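Workplace > Checklists > Automation and handling

Bench check, hand-held gripper work, Skirville site
Feb 8, 2026

1. Floor clear around the work area. PASS. The old trolley route is still painted on it, and people still walk round a trolley that left in August.

2. Cables. ADVISORY. Tape anything that crosses a walkway. The tape is in the drawer marked "not tape".

3. Finger guards and pinch points. PASS. Thumbs stay outside the linkage when the jaws close. Everyone signed to say they knew this, two of them with a plaster on.

4. Wrist strain. FAIL. The Kovalchuk rota allows 300 picks a shift before a break. At Incombe it was 2,000 by hand, but an orange picked up by hand doesn't ask you to hold a tool out in front of you. Shorter turns, please, and a stool that goes up as well as down.

5. Job roles. Not strictly a safety item, but it is what I was asked about most. Packers are now "demonstrators". The pay grade has yet to hear the news - Evemby payroll to reply.

6. Noise. PASS, at 66 decibels, most of it the radio.

7. Soft surfaces under the work. ADVISORY. Cloth and bedding ruck up, and round fruit rolls. Smooth the layers before each run and keep the plate on the flat.
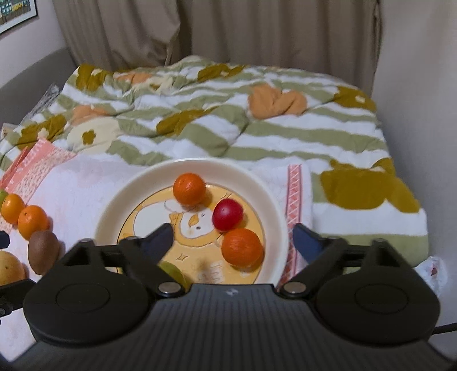
Checked and written up by the site safety rep, Skirville

8. Loose items near the tool. ADVISORY. Carrier bags go off the work surface before the jaws go anywhere near the fruit.

9. Stop procedure. PASS. Put it down, step back, tell someone. Lunch is not a stop procedure.

Re-check items 4 and 5 at the next visit.

Contact the safety desk | © Skirville | Back to top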